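Priver group reports phone-docking results from two-arm cell

CLANURACH - Robotics researchers at Priver have released results for a training method that teaches a pair of robot arms to place smartphones on small desk stands, a task that combines a glossy object with a narrow seating tolerance.

The method, named Arurance, changes how demonstration data is collected. In the usual procedure an operator drives the arms through a complete placement and the recording is kept if the phone ends up on its stand. Under Arurance, operators also start recordings from states where something has already gone wrong: a phone seated at a slant, a phone flat on the mat, a stand turned away from the arm that has to reach it. The policy then learns from full placements and from corrections in the same training run.

In 387 evaluation trials, the trained policy seated the phone on the first attempt in 266. A trial was counted as a first-attempt success when the phone stayed on its stand after the gripper opened and the arm withdrew. Trials in which the arm corrected its own placement were logged separately and are not part of that figure.

The wall and floor coverings of the cell were also varied. The group collected data with seven sets of printed panels, including fruit and botanical patterns, with some 100 demonstrations recorded for each set. Dark phone screens reflect whatever stands around them, and an earlier version of the policy trained against plain gray walls often closed the gripper on a reflected edge when the walls were changed. 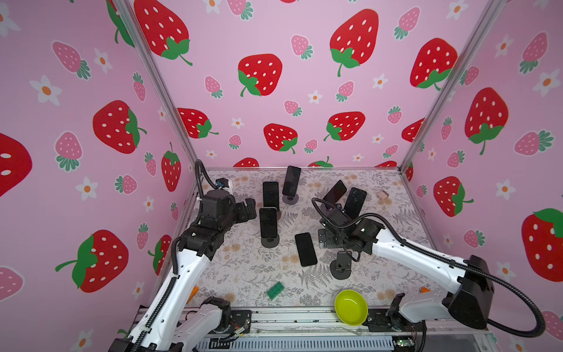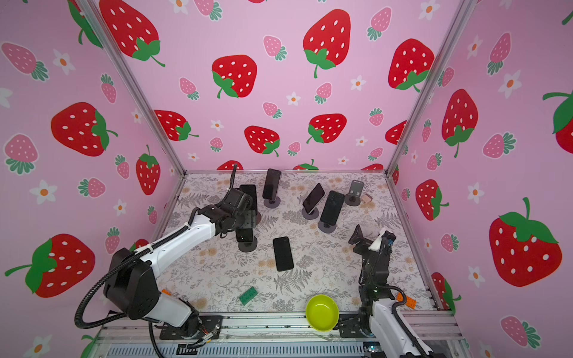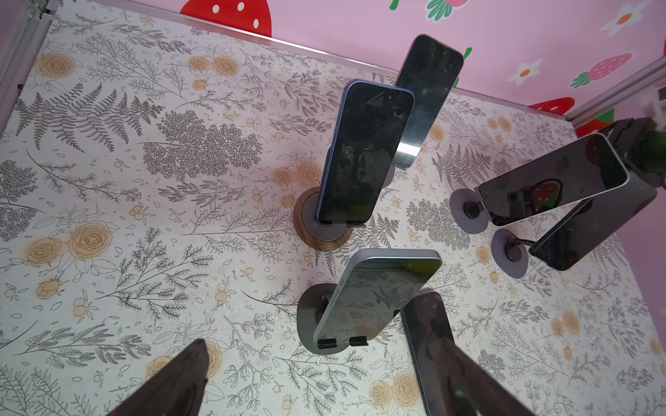

Does the policy need to know which phone model it is handling?

The policy receives no model name or dimensions. It works from camera images and the joint positions of both arms, and grip width is set from those inputs at each step. Phones thicker than those in the training set were not tested.

Most of the remaining failures occurred in the last part of the motion. The gripper approached the stand at the correct height but with a small error in rotation, so one lower corner of the phone landed outside the support. Failures in the initial grasp were less common, except with phones lying flat, where the fingers have little edge to close on. In those cases the policy often used the second arm to tip the phone up, a behavior that was present in the correction recordings.

The group compared Arurance with a policy trained on the same amount of data made up only of complete placements. That policy performed about as well when the phones began upright and fell behind when they began flat or tilted. Mixing the two kinds of recording did not lengthen training time.

Two limits are listed in the report. All trials were run in a single cell with fixed lighting, and stand positions were kept within reach of both arms. Placements that require one arm to hand a phone across to the other were excluded from scoring.

The group plans to repeat the trials in a second cell with a different camera arrangement. Trial logs and the scoring rules are to be posted in May. The recordings will follow after they have been checked for dropped frames.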